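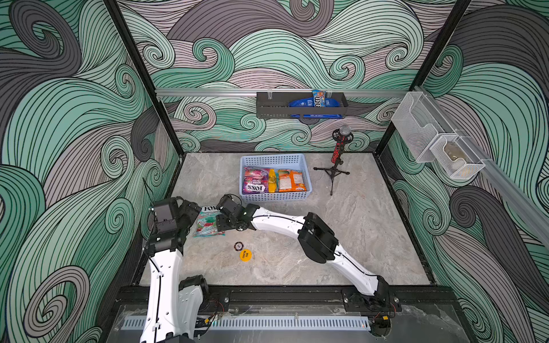
Okay, slide one, hello Tikside! Say hi, thank Yolandi for the mic. I want to talk about wallpaper tonight, and mostly about how I wrecked 11 rolls of it in my own hallway before I learned to match a repeat. Big patterns eat paper. Look at the waves up on the screen, mint and mauve-grey and charcoal, all those thin black lines curling into the tips. Gorgeous! Now imagine your drop is out by a hair and every line has a step in it (pause for groans).

Slide two. Measure the repeat before you order. Mine was 69 cm and I'd budgeted for plain stripes, so that was a fun phone call to Mum.

Paste next. Skip the story about the dog if we're running late. Book the paper five minutes, fold it loosely, go put the kettle on.

Corners: never wrap a full width around one, cut it and overlap a smidge. Ask who's got an old house – nothing's plumb, use a level on every wall.

Then questions.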